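Ticket 518: Mesh basket, small things going missing under the cloths
Category: Play and sorting shelf
Status: Resolved
Opened: 8th February
Product: Dinsa mesh basket, large

Original report

Love this basket, truly, and I want to keep using it! The trouble is the small pieces. We keep toys, tins and a couple of muslin cloths in together, and whenever it's time for the sorting boxes it takes ages to dig out anything smaller than a tennis ball. The cloths bunch up over everything. I've tipped the lot out twice and repacked it, biggest things first, and it was just as bad by lunch.

Reply 1

Thanks for such a good clear report. I ran through the usual list with our own basket on the green table, cream muslin to the left, mint one to the right. 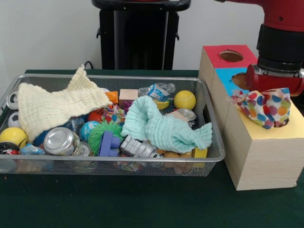 Is the basket overfilled, or is it the way it's packed?
Mostly the way it's packed. A basket this size will take a big mixed load quite happily, but a loose cloth on top sinks into the gaps and takes the little pieces with it.

Checked so far:
Mesh and rim – no fault found, nothing snagging.
Weight – fine, I can slide it across the table one-handed.
Cloths – definitely the culprit. The crinkled muslin is gorgeous stuff, but it grips anything with a texture. The green koosh ball came out wearing it like a cape!

First thing to try: take every cloth out, give the basket a gentle shake, and put the cloths back rolled, along one side.

Reply 2

Tried it, and what a difference! Rolled cloths along the left side and I could find the red ball straight away. Next morning, though, the kids had pulled them loose again and we were back to a heap. Is there something that survives actual children?

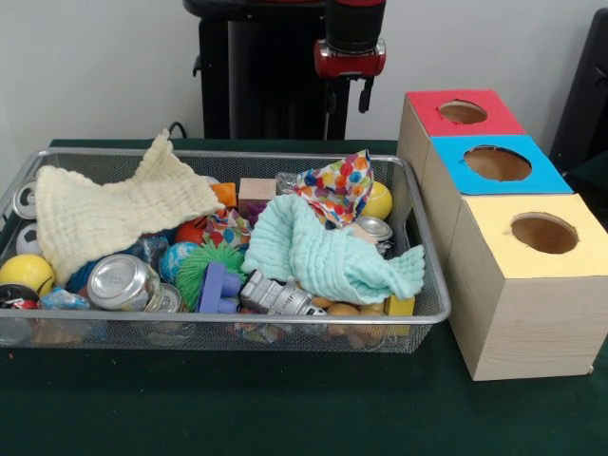
Kurniawati Osman

Reply 3

There is, and it's my favourite part of this whole job. Have a look at which things disappear first. In ours the globe ball and the red ball sit close to the edge of the cream cloth, so they're the first to slip under. The yellow ball near the rim hardly ever goes astray.
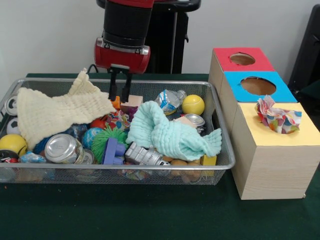
So I'd move the cloths to a home of their own. We hang ours in a Grikport drawstring bag on the end of the shelf, and the children have taken to it beautifully. Tins can stay in the basket, laid along the bottom. Keep the balls together up one end, and put wrappers and other crinkly bits in a shallow tray, as they work their way down through everything.

If you'd like the full packing layout, it's in the Oltberg Play Shelf Notes, the colour copy. The Drisonmont centre has a spare if yours has wandered off. 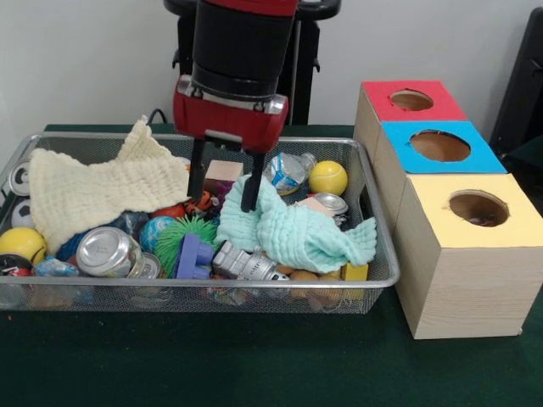
Page 125

Reply 4

Found the page, and the bag is up. Four mornings in and the sorting boxes are out before anyone gets bored – I'm thrilled. One koosh ball still unaccounted for, but I suspect the couch. Happy for you to close this one.

Closed by support. Related tickets: 365, 368.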